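Ticket: wrist camera stream drops frames during demonstration recording
Opened: 2024-12-16
Reporter: Soledad Whitlock
Assigned: Juniper Escobedo
Project: Dunen, Illey cell
Status: Resolved, one follow-up open

Summary

Demonstrations recorded in the Illey cell fail the import check. The joint log is complete, but the wrist stream has gaps. Of 68 episodes in the last batch, 12 were rejected with "timestamp gap exceeds limit". The side camera passed in all of them.

Steps to reproduce

Start the Deltalix recorder with both cameras enabled. Bring the gripper to the start pose at the holder board and begin an episode. Teach a full approach to one of the slot holders, then stop and run the import check. The fault does not appear on every episode. It is more frequent late in a session.

Start pose used for all tests, wrist view, with the pendant at the left and the gray holder board on the corrugated wall:
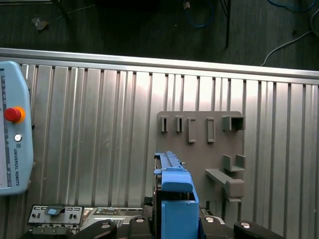 Checks done

1. Restarted the recorder and repeated six episodes. Gaps still present in the wrist stream.

2. Swapped the wrist camera to a different USB port on the same controller. No change.

3. Disabled the side camera. Six episodes, no gaps. This points to shared bandwidth or disk load, so the camera itself was left in place.

4. Moved the side camera to the second USB controller and enabled both streams again. Gaps reduced to one episode in six.

5. Checked disk writes. The preview encoder was saving to the same drive as the raw frames. Redirected previews to the system drive and ran 12 episodes. No gaps.

Resolution

Keep the cameras on separate controllers and write previews to the system drive. Both settings are saved in the cell profile. The 12 rejected episodes are marked "do not train" and will be recorded again from the same start pose. Do not fill the gaps by repeating frames. The Nguyen-Tran loader treats repeated frames as a stationary arm and the actions no longer line up.

Follow-up

The recorder should raise a warning after three missed frames and not wait for import. Change requested, planned for February. Juniper to update this ticket when a test build is available.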